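Zundetthorpe Tabletop: Fault Subset
Data card and README

Version note, August 2020. This replaces the earlier card, which described the subset as "minor irregularities" and was written before anyone had read the logs.

What this is

The main Zundetthorpe set holds two-arm tabletop recordings: putting things in drawers, moving bottles and tubes, handling cups. This subset holds the 42 episodes we pulled out of it. Every one of them contains a fault in the right arm, in its gripper or in the software that was supposed to notice. They are published separately so that you can train without them, or study them, according to temperament.

The rig is called Raden. The controller is called Rurkel. When they disagree, Rurkel is usually the one at fault and Raden is the one that gets the new scratches.

Workspace

Two arms share the near edge of one table, each with a gripper and a purple cable run. The cloth is floral and stays on for all episodes. Small drawers, a toy shelf and assorted household items make up the props, and their layout changes between episodes, so don't hard-code any positions. 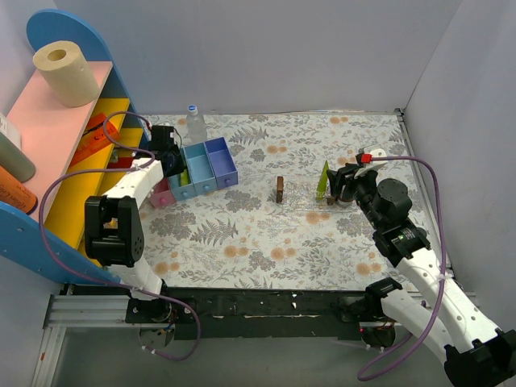
Each arm has its own force limit and its own watchdog. The watchdog is meant to stop the arm if the gripper reports no change in position for 60 control ticks while a close command is active. In the affected build the counter was reset by any incoming message, including the message announcing that the counter was getting high. It therefore never fired. We had been rather proud of how few stops we were getting.

The fault

With the watchdog asleep, a stalled gripper kept squeezing at whatever current it had last been given. On hard objects this meant a warm motor and a log full of code 509 (grip stall, unacknowledged). On soft objects it meant the object changed shape. On open cups it meant a towel.

Code 509 appears in all 42 episodes. In 14 of them the operator hit the stop by hand. In the rest the arm let go when the script told it to, which we don't recommend as a safety strategy.

Cup episodes are kept in their own folder, cups_open. The liquid was a deliberate choice, made on the theory that spills would be easy to label. The theory was sound.

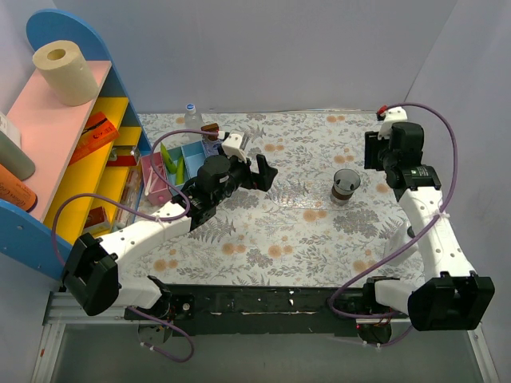
Fig. 2. Raden, both arms over the table, clear cup with dark brown liquid between the grippers.

No one was hurt. The arms are small and the rule about keeping hands off the table while the drives are live was followed, apart from one lunge for a cup that is now mentioned in the induction. If you run similar arms, check that your stop button cuts motor power. Ours asked Rurkel politely to consider stopping, and was rewired the same afternoon.

Soft objects

Squeeze tubes gave the most useful recordings and the worst labels. A tube gives way under the fingers, so the reported position keeps creeping and a stall looks like ordinary closing for quite a long stretch. Even a working watchdog would have been late. Treat the stall_start field in the tubes folder as an estimate. Where two labellers differed, we kept both values and stopped the discussion there.

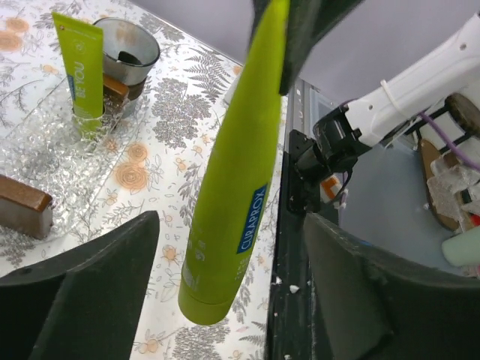 Wrist views are included for every tube episode. Fingers fill a good part of these views and are often out of focus, so contact is hard to judge from one view alone. Use the fixed view alongside it. The two streams are synced by timestamp, except in the first few tube episodes, where the wrist clock was set to the wrong time zone. A correction file is supplied. Apply it once. Applying it twice puts the wrist in a third time zone.

Fields

episode_id: matches the main set
fault_code: always 509, kept for the sake of the parser
stop_type: manual or scripted
stall_start: tick number, see the caution under Soft objects
grip_current: right gripper only, uncalibrated
notes: free text by the operator, lightly edited for language

Known problems

Left gripper current was not logged. The left arm may have been behaving perfectly, and we have no way to give it credit.

Cable snag is marked in notes but has no code of its own. Search for "purple".

The Lui labelling tool rounds tick numbers to the nearest even value. We found this out after labelling.

Fix status

The watchdog counter now resets only on a change in gripper position. Stall current is capped in the motor driver, where Rurkel can't reach it. Recordings made after the fix are in the main set, and they contain far more stops than before.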